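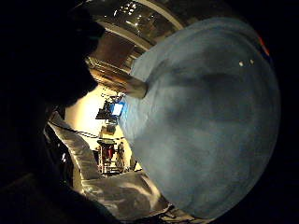

Equipment > Handling > Arms and Grippers > Medetti Bench Arm

Medetti bench arm, with two-finger gripper. Made by Mernbridge. Sold as a set: arm, gripper, clamp base, power supply, control box, stop button on a long lead. Tablet not included, most people have one.

Updated 9 November 2022. Replaces the page from September, which had the wrong clamp listed.

First the question everyone calls with. Can it do chores yet? Some. Slowly. With you setting it up and checking on it. If you want a machine that walks into the kitchen and deals with it, we don't sell one and would be careful of anybody who says they do. If you have one dull job that happens in the same spot all day, read on.

What it does well now

Picking the same part out of a tray and setting it in another tray. Best use by far. Loading and unloading a fixture, if the fixture holds still. Holding a part under a brush or a nozzle. Putting lids on tubs, push-fit only. Wiping a flat surface that has nothing on it. Moving cups and bowls from a rack to a shelf, if they are hard, dry and standing the way you taught it.

What it does sometimes

Folding a hand towel. It'll do a decent fold, then a bad one, then lay the next one over its own base. Sorting mixed hardware – fine with big bolts, poor with washers, they sit too flat for the fingers. Opening a drawer works until somebody leaves it half open. Sweeping a bench into a bin, okay with chips, not with dust.

What it doesn't do

Fitted sheets. Trash bags. Anything limp and slippery. Screw caps that need feel. Cables. Anything big and round that's wider than the jaw, the fingers just skate off. Shiny parts can be a real problem too. Same for dark corners, under cabinets, inside housings. People ask about that last one more than anything else so it gets its own section.

Working inside things

Bare arm, no lamp: don't plan on it. The wrist camera needs light and so do you when you're teaching. The clip-on lamp helps a lot on matte surfaces. On smooth curved ones it throws streaks, and the software may take a streak for an edge and go after it. Turn the lamp down, come in at a slant, teach the spot again. Still bad? Put a piece of masking tape near the target and use the tape as your mark. Not elegant, works on most jobs.

Never let it reach in around live wiring. Never around belts or anything that can start up by itself.
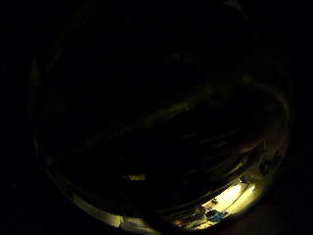 One customer at a repair shop wrote in to say the arm was no help at all inside a housing until they quit asking it to find the part and taught it plain positions instead, and that even then a person with a flashlight would of finished first. They kept it anyway, for the tray work. They also want a longer lead on the lamp.

Fair. The lamp lead is the same as it was, but an extension is on the parts list now.

Teaching it

Two ways. Guide it by hand: hold the wrist button, move the arm through the job, let go at each stop. Or use the tablet and step it point by point, slower but tidier. Most shops do the first then clean up with the second. Plan on an afternoon for your first job. The second goes quicker.

When it misses it stops and beeps. It does not try something clever. You can set it to retry, we suggest 2 tries and then stop, more than that and you come back from lunch to a pile of parts on the floor.

Specs

Shipping weight: 43 pounds, complete set
Lifting limit at full reach: 5 pounds, gripper included
Fingers: two, soft pads, replaceable
Mount: clamp base, or bolt-down plate (extra)
Power: regular wall outlet
Warranty: 2 years on the arm, pads and lamp not covered

Wear parts and extras

Finger pads, sold by the pair. Get spares, solvent eats them. Wide jaw for boxes. Clip-on lamp. Lamp extension. Bolt-down plate. Drip sleeve – keeps splashes off the wrist, not rated for washdown, please don't hose it.

The Hallgrímsson suction cup fits with the adapter ring. Good on sheet stock and flat lids, useless on cloth. Ring is in stock, cups come and go.

Home use

We get asked. Yes you can clamp it to a kitchen counter, check the overhang is solid underneath first. Keep kids and pets out of reach of it while its running. It will not save you time on the dishes. A few people use it for one thing, like setting out jars or feeding a label maker in a small home business, and those are the orders that don't come back. The ones bought for laundry mostly do.

Try before you buy

Demo bench at the Trasitcombe counter. Bring your own parts, the actual ones, oily if they are normally oily. If it can't do your job there you'll know before spending anything. Call ahead so the bench is free.

Ordering

Ships from Trasitcombe in one carton. Keep the foam, returns need it. Returns on unused sets only, opened gripper pads can't go back. For shop orders of more than one set ask for the bench layout sheet, it has clamp spacing and cable lengths on it.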